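Home Gallery Tips Shop Contact
Search this site Go
14 shares · 3 comments

Clearing the Round Table — a Gallery

The round table at the Prosser Street flat is where everything lands. Keys, post, parcels, medicine, whatever came out of a coat pocket. Toshiko Kubo and Halyna Kostiuk share the place and eat at that table, so it gets cleared often, and it fills again in a day or so. I've put three pictures on this page with some notes on what gets kept, what gets flattened and what goes straight in the bin. Nothing was bought for the job. The bin and a bag were already in the flat.
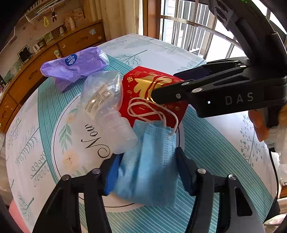 Small things are the slow part of any table. They don't stack, they don't have an obvious shelf, and each one needs its own decision. Our rule is to pick up one item, decide, and put it where it's going before touching the next. A folded face mask is an easy one: if you can't say for certain that it's clean, it goes. The red gift envelope with the gold character takes longer, as people tend to hang on to those. Check inside every time before you let one go. Gwilym Wogan once found a bank note in an envelope he'd already thrown out twice. The purple pack of Vinda tissues is the sort of thing that should live near the table anyway, so it only needs a proper spot. Halyna keeps tissues in the sideboard drawer, left-hand side, along with the batteries and the spare napkins.

Loose plastic pieces that belong to a larger set are best kept together in one tub until the rest of the set turns up. If there's a label on the piece, leave it on until then. Toshiko gives strays until the end of the month. We use an old ice cream tub from the pantry and write "parts" on the lid in marker.

Boxes

Empty packaging takes up more room than anything else on a table. People keep it in case of a return, or because it's a nice colour, and it sits there for the rest of winter. I sort packaging on its own, after the small things are done, so that it can all be flattened in one go.
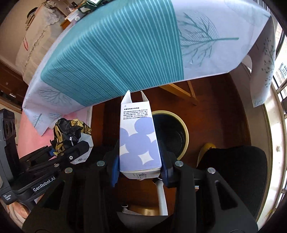
Reading time: 3 minutes

Tall, narrow cartons are the usual offenders. The pattern of overlapping purple circles on this one is handsome, and there's a short block of Chinese print on the face. If the print is instructions, cut the panel off and keep it with the product. The rest can be flattened. Look down inside first, all the way to the closed end, as leaflets like to stick there. Then open the bottom flaps, press the seams and lay it flat with the other cardboard. Ilaria Gentile ties hers in bundles with kitchen string. I use a paper bag and stand it by the back door.

The cloth stays on the table the whole time. It has a wide teal section with fine stripes and a few line-drawn trees, and it's easy to work around. Shake it outside once everything is off, and wash it cold if it needs it. Rhun Jenkins irons his. I don't.

Bin last, or nearly last. We bring it to the table at the start and leave it on the floor beside the chair, within reach, so there's no walking back and forth to the kitchen with one wrapper at a time. A wide opening helps.
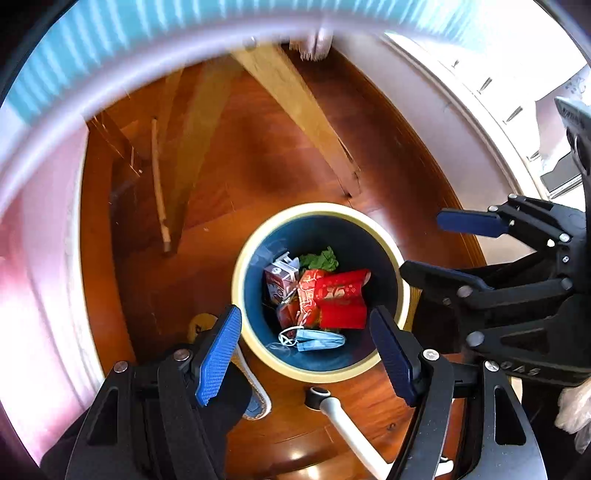
Cartons that held a drink should be emptied and squashed before they go in, or they'll drip and smell by the next morning. Check what your council takes, too. In Herodton drink cartons go in with the recycling, but over in Brilard they're still general rubbish, and the colour of the lids is different as well. Paper goes in the paper bag if it's clean. Masks go in the rubbish in both places.

With two people a table this size takes us 30 minutes, including the cloth. On my own I'd allow longer and do the boxes after a cup of tea.

3 comments · Share · Print
Previous gallery: Hall Cupboard
Next gallery: Under the Sink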